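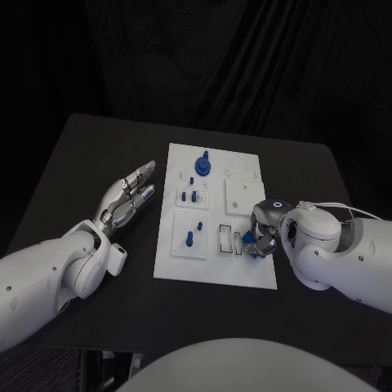 Why do gears have teeth?

Put two smooth wheels side by side so they touch. If you turn one, the other will turn too, but when the work is heavy they slip. Teeth stop the slipping. Each tooth pushes the next one, and no turn is lost.

Big gear, small gear

Imagine a gear with 40 teeth and a small one with 10. When the big gear goes around once, the small gear must go around four times. It is fast, but it pushes weakly. Turn the small one by hand instead, and the big one moves slowly and very strongly.

Gears long ago

People already used gears more than 2,000 years ago. In the old mill at Wellamstead the gears were made of wood, and the big wheel had 200 teeth. When one tooth broke, the miller cut a new one — only one, not the whole wheel!

Try it at home

Turn a bicycle upside down with an adult and move the pedal slowly. How many times does the back wheel go around? Write it down, then change the gear and try again.

Written by Radymyr Mykhailiuk for the Drostside children's pages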